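**Sunday, August**

In at half past nine because the lab is quiet on Sundays, which was a nice theory. Plenty of other people had it too.

Spent the morning on the Sokol fingers, the pair Bumton sent over with a covering note that used the word "revolutionary" twice. They are rubbery, they are grippy, and they squeak against foam like a trainer on a gym floor. The old Kerwood pair do not squeak. They do drop things, though, and they drop them with great dignity, opening slowly, as if the whole business had been my idea.

The plan was the same set for both: foam cylinders, the interlocking puzzle thing, the teal aeroplane, each to go into a basket. I'd hoped to get through 700 grasps before tea. I reset the aeroplane so many times that I began to have views on its tail fin. Swept wings are lovely in the air and a nuisance on a table, because whichever way you close on them there's a slope where you wanted an edge.

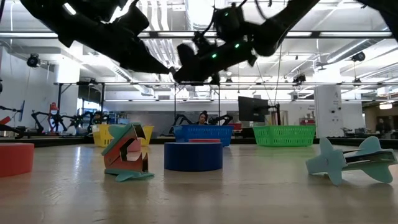 Which pair is better on foam? Sokol on anything flat and thin, Kerwood on the fat cylinders, where the softer fingers bulge and push the thing away before they've got hold of it.

Tried dropping the closing force to 2 newtons in the afternoon. Lovely for the puzzle pieces, which stopped coming apart on the way up. Hopeless for everything else. Put it back to 9 and ate a biscuit.

The Foddale controller sulked again after lunch – same fault, same cheerful message telling me all was well. Restarted it, lost my place in the log, and found I'd been writing Kerwood results in the Sokol column for roughly an hour. Swapped the headings over. Nearly sure I swapped them the right way.

Bumton want 1,000 grasps per pair before they'll talk about price. I have 412 I'd swear to and a further heap I'd merely defend. Must take the talc in tomorrow for the squeak, and ask whether the fingers come in a firmer grade.

Home by seven. Picked up a mug with two fingers and caught myself noting the approach angle.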